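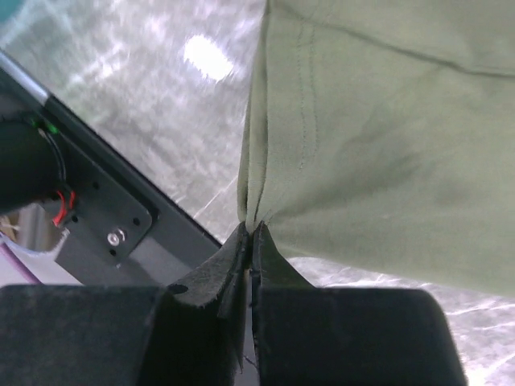

Green cloth in the black fingers, wrist camera view. Jikport open day, March.

Quick notes before I forget it all. Got there at 18 minutes past nine, parking a mess, badge printer down so we all had handwritten stickers. Coffee fine. Skipped the welcome talk and went straight to the gripper benches at the back, which was the whole reason for the drive.

Two setups I cared about. The Totosent fingers, which are the plain black wedge kind, and the Siqueira ones with the soft pads. Same cloth task for both: grab it, lift, hold, let go. Akash Bisht was running the bench and let people pick where on the cloth to grab. Good guy, talks even faster than I do.

Totosent first. Wedge tips come together at a point, so you get a small bunch of fabric and a lot of squeeze on it. Picking up a single layer near an edge was easy. Picking from the middle, less so, it wants to slide along the fold before it bites. Akash drops the closing speed for that and it helped. The black finish scuffs, mine will too, don't care.

Asked about price. 300 a pair for the fingers, mounting screws not included (why??). Spare tips sold seperately.
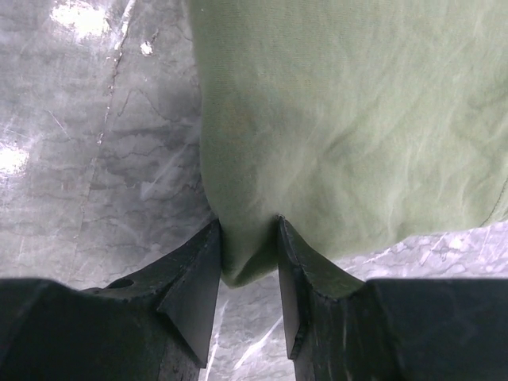
Wrist camera was the bit I spent longest on. You get both tips and the pinch between them in one view, and for cloth that's what I want, because our overhead camera loses the grab point the second the arm moves over it. Downside is once something big is hanging there it fills a lot of the picture and you're half blind to what's behind. Shiny surfaces are a pain too. Overhead light comes back as a white spot and their auto exposure hunts. Akash locks it by hand. Write that down for Monday.

Siqueira pads: gentler, wider, better hold on thick stuff. But slow to let go, cloth sticks to the pad and needs a shake. Tried it 2 times, same thing both times. For folding I'd go Totosent. For carrying, maybe the pads.

Controller was a Girow box on both benches, so at least the comparison was fair. Menus are ugly but the force setting is right on the first page and it saves per tool. Part number on my scrap of paper says 622, need to check that against the catalog.

Didnt get to the conveyor hall, line was out the door. Sandwiches gone by noon. Akash is sending the finger drawings, will post them when they land.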